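Weekend Packages and the Small Print: What Guests Understand Before They Book
Project report, Tourism and Hospitality, second year

Why I picked this

My aunt booked a two-night package in Ledham last spring and got into a long fight with the front desk over a "resort amenity charge" that she swore she'd never seen. She had seen it. It was on the second screen of the booking page, under a gray tab that said More. I know because I went back and looked (she was not thrilled with me). That got me wondering how much of a package deal people take in before they hit the button, and whether the way the terms are laid out makes a difference.

So my question was pretty simple: if you give people the same package with the terms written two different ways, do they come away knowing different things?

What I did

I made up two versions of a booking page for a weekend package. I called the hotel Loltel, which is the name our class uses for its practice property, so all the room rates and policies were already sitting in the shared folder. Version A had the terms the way most sites do it, one long block at the bottom, 1093 words. Version B had the same rules cut down to eight short lines placed right next to the price, with a link to the full text.

Then I asked 30 people to pretend they were booking. Half got A and half got B. They could take as long as they liked. After that I took the page away and asked them to tell me, in their own words, what would happen if they had to cancel, what they'd pay on arrival, and what time they could get into the room. I wrote down the answers and marked each one right, partly right or wrong.

I got my people mostly from the Clodon campus, plus a few from my Sunday job at the bakery. That's a weak spot and I'll get to it.

Setting the price

I wanted the package to feel like real money, so I set it at 3000 local points. Okay, that needs explaining. In the practice property we don't use dollars, because the exchange students kept converting in their heads and it slowed everything down. Everybody in the program is used to points, but the bakery people weren't, and two of them asked me if it was expensive. I should have just used dollars for the whole thing. If you do a project like this, use dollars.

What happened

The cancellation question is where the versions really split. With Version B most people could tell me there was a deadline and that they'd lose the first night if they missed it. With Version A I got a lot of "I think you get it back?" and one "they usually let you off if you call." Several people who read A told me they'd scrolled to the bottom, seen the size of the block, and scrolled right back up. I do exactly the same thing, so no judgment.

The arrival charge was a mess in both versions. I thought putting it next to the price would fix it, but people read the total and stopped there. A separate line saying "pay at the hotel" seemed to register as something optional, like parking. One woman from the B group repeated the line back to me word for word and then said the total she'd pay was the first number - the one without the charge in it. So she'd read it, she remembered it, and it still didn't change her math.

Check-in time, nearly everybody got right, in both groups. My guess is that people go looking for that one on purpose. It's a thing you need to plan your drive around, so you hunt it down wherever it's hiding.

One surprise was how long people spent. I expected the A group to take longer because they had more to read. They didn't. Most of the A people were done before the B people, and I think it's because the short lines invited reading and the long block didn't.

Talking to somebody who sells these

I also wanted the other side, so I wrote to Huenchumán, a small agency that puts together lake weekends, and asked if I could show them both pages. They were nice about it and gave me half an hour on the phone in March, then looked over my draft afterward. 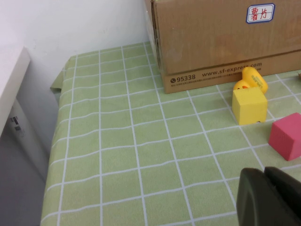
Bautista Espinoza wrote back that Version B was easier to like than to use, since every line you leave off the short list is a line some guest will say was hidden on purpose. He'd keep the cancellation rule up top and let the rest go below. He also said his own guests almost never argue about the deadline itself, they argue about which time zone it's in, and he asked why I hadn't tested that.

Fair point! I hadn't thought of it at all. My deadline said "6 p.m. three days before arrival" and it never said 6 p.m. where. I went back through my notes and not one person in either group asked.

What I'd do differently

First, the sample. Students in a tourism program have seen more booking pages than normal people have, and I had too many of them. I tried looking at the bakery folks separately, but there were so few that I don't trust anything I found there.

Second, pretending to book isn't booking. When it's your own card you probably slow down a little, or maybe you speed up because you want the deal before it's gone. I can't tell from this.

Third, I marked all the answers myself, and I already had a favorite version. I tried to be strict, but a second marker would've been better. My roommate offered and I said no because I was behind - my mistake.

I'd also test the arrival charge again, with a single total that already includes it and a small note underneath saying which part gets paid at the desk. That's the question I'm taking into next semester's project, along with the time zone one.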